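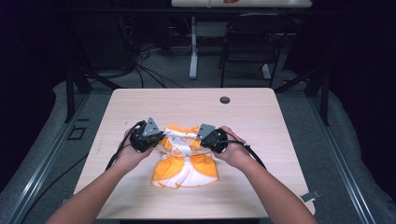
4.3 Setting up a validation rule on a record type

Validation rules in Gurnstead run each time a record is saved, whether the save comes from a page, an import or the API. You need the Configure Objects permission to complete this section.

1. Open Setup and select Object Catalog.
2. Click the name of the object, then open the Rules tab.
3. Click New Rule. Enter a label. The system name fills in from the label and cannot be changed after the first save.
4. In Applies To, select one or more record types. If the field is left blank, the rule runs on all of them.
5. Enter the condition. The record is rejected when the condition returns TRUE.
6. Click Check Syntax. Unknown field names are underlined in red.
7. Enter the error text and choose where it is shown: top of page or next to a field.
8. Leave Active cleared and click Save.

Note: A condition can hold up to 3000 characters, including spaces and comments. Fields on a parent object count toward the limit of 6 lookups per rule.

To test the rule, open it and click Run Against Existing. Gurnstead checks records changed in the last 90 days and lists those that would fail. No data is changed by the test. When the list looks correct, select Active and save again.

Caution: An active rule also applies to scheduled imports. Rows that fail are written to the import log with code 93 and are not retried. If you use the Akon connector, pause it before you activate a rule and restart it from the Connections page afterward.

Rules are not copied when an object is cloned. Export them from the Rules tab and import the file into the new object. See 4.5 for the file layout.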